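Search this site Search Go

Filed under: Home & Work > Robots and Gadgets

Can a machine put the fruit away yet?

May 2022

If you have ever stood in the kitchen after a big shop and wished somebody else would deal with the bags, the people at Josomness have been thinking along the same lines. The small Villanueva firm has spent the spring on a project called Isa, which is meant to find out which everyday chores a machine could really take off our hands - and which ones it should leave alone for now.

Fruit comes up a lot. An apple is firm and forgiving, a mandarin is a good deal softer, and a bowl that is already piled high with lemons leaves very little room for a clumsy grip.

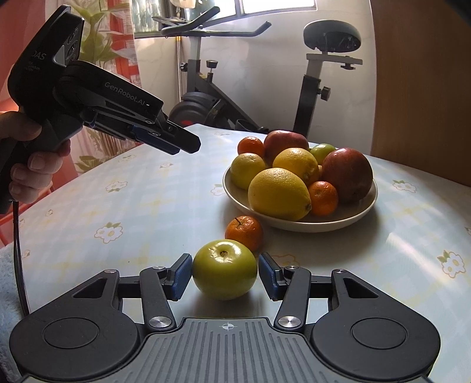

What comes next

The team has a list of 156 chores, from setting out fruit to folding towels, and so far it would trust a machine with just four of them, all slow and all on a clear table. Shop-floor jobs are next, with shelf stocking at a grocery store in Kutham planned for October. Until then, dear readers, I'm afraid the groceries are still ours to unpack.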